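Re: [ciden-street] that noise at night, again

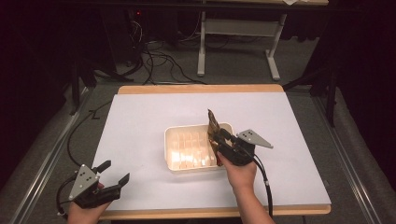
Ciden, 30 July 2025

Sorry, quick one, on my break.

> Has anyone else on the even side been woken by a
> sort of low humming, comes and goes, stops before
> it gets light? Second week now. Thought it was our
> fridge. Switched the fridge off. Not the fridge.

Yes! Us too, number 19, back bedroom. Worse with the window open, and who can sleep with it shut in this heat. My guess is the Gridance box on the corner of Patwary Road, the green one by the bus stop. Stood next to it at gone two in my dressing gown and it was definately louder there. Then a fox came out from behind it so I went home.

Rang them. On hold for ages, then told to fill in the form online. Form wants a cabinet number, ours is 368, painted on the side nearest the wall. They said they look sooner if more than one house complains, so please do it even if you only hear it a bit.

Could also be the fans at the back of Zirklow, they had new ones put in last October. But that's a rattle more than a hum? Number 21 would know, they're right behind.

Will post if I get a reply. Bins are Friday this week btw, not thursday.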